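4.2 Floor surface and the perception of cleanliness

The second part of the survey asked the visitors about the floor. In the earlier literature on small food shops the floor receives little attention, and most authors treat it together with lighting or with the width of the aisles. We decided to separate it, for the reason that the shop owners in our preliminary talks mentioned the floor very often, usually in connection with cleaning costs. The owner of the Trestitz shop, for instance, had changed the covering in the entrance zone two times before our study began.

In total 311 questionnaires were returned from the two shops, Trestitz and Baptiste. Ten of them were excluded for missing answers on the floor items, so that 301 remained for the analysis. The respondents rated the floor on a scale from 1 (very dirty) to 7 (very clean). They were also asked to say in their own words what they had noticed when they looked down. This open item was placed at the end of the page, in order not to influence the ratings.

The ratings show a clear relation between the pattern of the floor and the judgment of cleanliness. Floors with a fine, irregular pattern were rated cleaner than plain floors of the same brightness, also when both had been cleaned on the same morning by the same company. This agrees with the view of Braner, who proposed that an irregular pattern hides small marks and crumbs and so delays the moment at which a visitor notices them. We would add that the direction of the pattern has a role. Long streaks seem to lead the eye along the floor, and some respondents wrote that such a surface looked "already swept" to them. The effect became weaker in places with strong reflected light. On bright patches the pattern is difficult to see, and the visitor judges the floor more by its shine than by its texture (Figure 3).
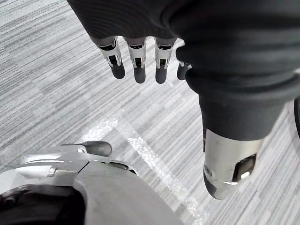 Figure 3. Gray striped carpet floor with two bright patches of reflected light.

A carpet surface is of course unusual in the direct neighborhood of fresh vegetables, and several respondents said this openly. Soil from root vegetables is the main problem. It is dry and light, it falls when the goods are lifted, and on textile it must be removed with a vacuum cleaner, while on a hard floor a broom is enough. Tarkomska reports for weekly markets that the sellers sweep most often near potatoes and carrots and least often near packaged goods. Our own interviews with the staff gave the same order, although we did not measure the amount of soil.

The position of the stand must therefore be considered together with the floor. When a stand is placed along one side and the floor beside it is left open, the staff can clean in long straight movements and the visitor has room to put down a basket. When stands are placed on both sides, the cleaning takes more time and the corners are often forgotten. Of the 301 respondents, 105 wrote in the open item about the space next to the vegetables – much more than we had expected. Most of these comments were positive where the open side was wide, and they often mentioned the basket: whether it could stand on the floor, whether it was in the way of other people, and whether one could fill it without bending over the goods. The plank pattern was also mentioned, mostly with the words "warm" or "like at home", even where its color was cool (Figure 4).
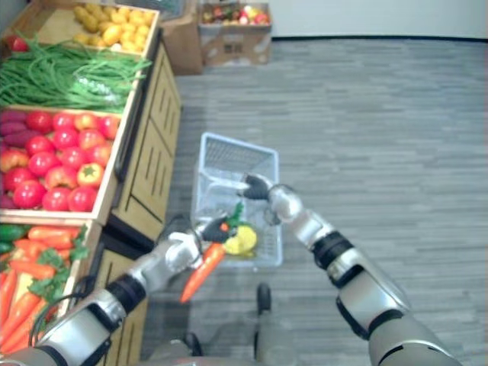
Figure 4. Long wooden produce stand beside a plank-patterned floor, with a pale blue shopping basket.

Two limits of these results should be named. First, the questionnaires were collected in May, in a period with little rain. In autumn the visitors bring water and leaves on their shoes, and it is possible that the advantage of the patterned floor becomes smaller or disappears. Second, the open answers were coded by one person only, Eldana Alemneh, and a second coding is still in preparation. The categories "clean" and "tidy" in particular were not easy to separate, and in the present section we have treated them as one. A respondent who wrote that "nothing was lying around" was counted in this joint category, also if the word floor did not appear in the answer.

The relation between the floor rating and the time spent at the vegetables is treated in Section 4.3.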